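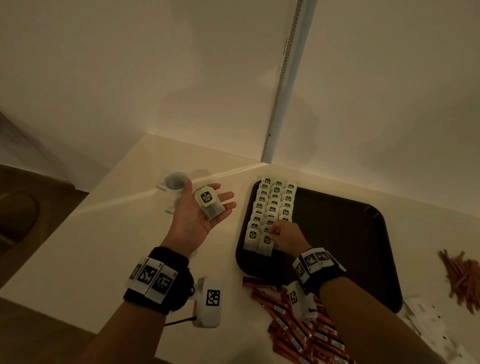
A McCoy Teas tea bag in an open palm.

Section 5. Running the Ultivow drum machine through an amp

The factory sheet says the Ultivow sounds "ready for the stage" straight out of the box. It doesn't. Through headphones it is fine, and through a guitar amp it is a wasp in a biscuit tin until you set it up properly. The steps below assume one Ultivow, one guitar amp and a delay pedal. We used a Stullier delay, but any plain one will do, whatever the forums tell you about the early ones.

Before you start
Turn the amp volume all the way down. Check that the Ultivow is running firmware from September or later. Older versions forget the tempo when you switch patterns.

1. Connect the MAIN L output to the pedal input with a mono cable. Leave MAIN R empty. The sheet promises "wide stereo power," but you have one amp.

2. Connect the pedal output to the amp. Use the low-gain input if there is one.

3. Switch on the drum machine, then the pedal, then the amp.

4. Hold SHIFT and press KIT. Choose Kit 5 (Cellar). The other kits with dark-sounding names are the same samples with more reverb, as far as we can hear.

5. Open the FILTER page and set HIGH CUT to 2000 Hz for the kick and toms. Leave the snare and hi-hat alone for now.

6. Start a pattern and bring up the amp volume slowly.

7. If the toms still sound like cardboard, raise MID by a small amount at 800 Hz. Stop before the kick starts to honk.

8. Set the delay to one repeat, mixed low. Long repeats are popular with people who record alone in bedrooms. In a rehearsal room they turn into mush, and the singer will blame you.

CAUTION: Never plug the Ultivow's headphone output into the speaker output of an amp. The sockets look alike and the label on ours rubbed off in a month. Doing this can damage both units.

CAUTION: Kick drum samples are hard on small guitar speakers. If you hear rattling or flapping, turn down at once. It is not "character."

Note on the GLOOM knob
The knob marked GLOOM is a tone control with a bit of pitch drop added. Bretero's advertising credits it with the whole sound of the northern post-punk clubs, which is a lot to ask of a knob. Keep it below halfway if a bass guitar is playing, or the two will be out of tune with each other. For recording without a bass, please yourself.

Note on tempo sync
The Ultivow can send its clock to the delay over the SYNC socket. Ours held steady for slow songs and drifted on fast ones. Tapping the tempo in by foot was more reliable – and it needs one less cable.

Saving your settings
Hold SAVE until the light stops blinking, then pick an empty slot. Switch the unit off and on again and load the slot to check it. The Berrada pattern editor also claims to back up your kits. It saves patterns only, so write your filter settings on paper.

For using two amps, see the next section.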